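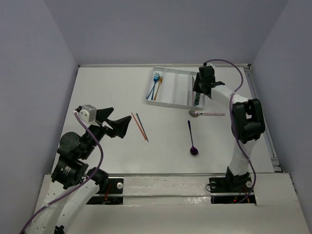 Tray and utensils on the white table, with an arm on either side.

I have played in the same Sunday basketball league for a good many years now, and this season I'm doing less playing and more organising. My knees made the decision. Ningsih Sinaga asked me in January if I would take over the fixtures and the match reports for Foltlow, our second team, and I said yes before I had looked at what was involved.

We opened at home against Väisänen. They are a tall side and they play slowly, which suits us badly. Adi Simanjuntak had to guard a man a full head bigger than him for most of the first half and picked up his third foul before the break. We were behind by a couple of baskets at that point and it could easily have got away from us. Guilan Qin came off the bench and hit two from the corner, and from there the game was level almost to the end. We lost 87-83. I thought we deserved a bit more, but they made their free throws and we missed ours. It was four points in it and we left more than that at the line.

I went through the score sheet on Monday evening. I won't put all of it up. The main thing is that we are still giving away the ball on the inbound pass when a team presses us. Amirul Sutanto is good at this when he is on court, as he looks before he throws and doesn't mind using a timeout. When he is resting we rush it. Zulkifli Nair, who coaches, has said we will spend the first part of training on it until it stops happening. 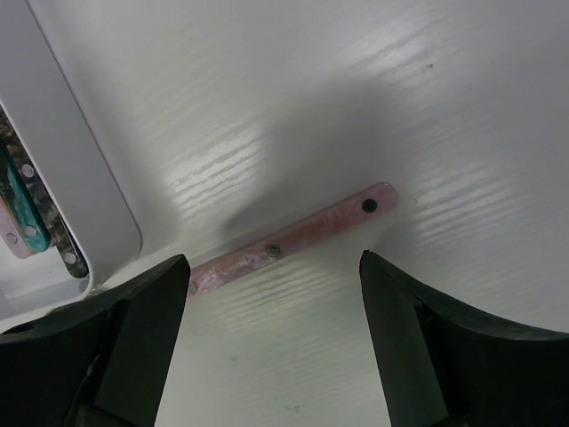 Training has moved, by the way. The old school gym has put its prices up again and we are now at the Fundomo hall behind the bus station. The floor is better and the rings are at the right height at both ends, which we could not say before. The changing rooms are small and there is one working shower. Parking is free after six. If you come by bus, use the back gate and not the front, as the front one is locked in the evenings.

The other change is the registration fee. The league now wants the money for the whole season up front. I have paid it from the club account, and players can pay me back in two parts if that is easier. Please put your name on the transfer. Last season I had three payments marked only "basketball" and it took me ages to work out who they were from.

We have Inov away next. I have seen them once and they run all the time, even when they are well ahead. Their point guard is quick and goes left whenever he can. Zulkifli wants to try a zone against them. I would rather go man to man and keep our shape, but he is the coach and I only do the paperwork. Guilan is away that weekend for a wedding, so we will be short of shooters and somebody else will have to take those corner shots.

We could also do with one more player who can play inside. You don't need to be very good. You need to be able to turn up most Sundays and to box out when told. Two people got in touch over the summer and neither came to a session, so if you are thinking about it, just come along to the hall on a training night and bring indoor shoes and some water.

I'll put the Inov report up when I have the score sheet back from Ningsih.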